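Anyone else recording at home? Drums are the problem

fuzzbadger
We're a three piece, sort of sludgy, and we've got six songs ready for a demo. Erumar Studios want 500 quid for 2 days, which seems fair but none of us have it. So I'm thinking we do it ourselves in the practice room. Guitars and bass I can manage. It's the drums I'm worried about - I've got four mics and an old interface and that's my lot. Has anyone got a decent sound out of that?

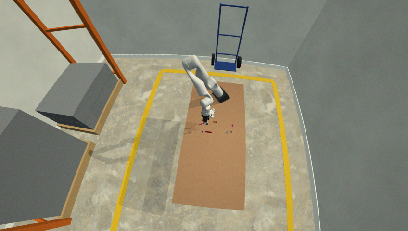
Robot arm over the brown mat, with the little coloured bits scattered about

hexenhammer
Four is plenty. Kick, snare, two overheads, done. Our first Stetel tape was done with three and people still ask me about the snare on it. Spend your time on tuning and put new heads on, you'll get more from that than from any plugin.

lowtide_dave
Going to disagree with hexenhammer a bit. Four is fine if the room's good, and most practice rooms sound like a biscuit tin. We tried it with Dogbe and the cymbals ate everything. Ended up doing the drums again at a proper place and the rest at home. Could you pay for one day and just do drums?

fuzzbadger
Hadn't thought of that! Might ask them. Our drummer hits the crashes like they owe him money, so the cymbal thing is a real worry.

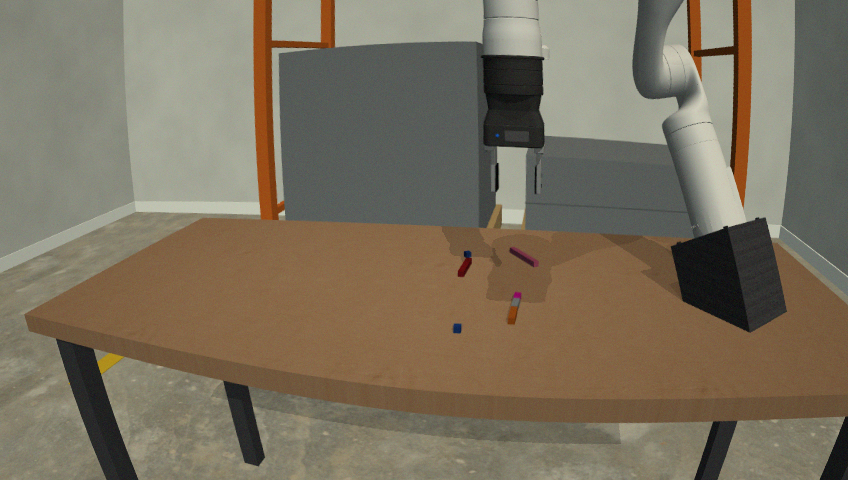

The other thing is the click. He hates playing to one and I'm tempted to let him off, as the slow songs drift quite a lot live and I think I like it. Is that going to bite me when I come to do the guitars?

hexenhammer
Let him off. Play it together, keep the drums, redo your guitars after. Nerov never used a click on anything and those records breathe.

lowtide_dave
Nerov also rehearsed four nights a week for years. If you want to edit between takes you'll be cursing him by song two. At least try it on the faster ones.

mothpit
Hang some duvets behind the kit and raise the overheads a bit, helped us loads. And do 20 minutes of test recording before anyone plays in anger, then go and listen to it in the car.

fuzzbadger
Cheers all. I've messaged the studio about a drums only day, will post clips when we've got something.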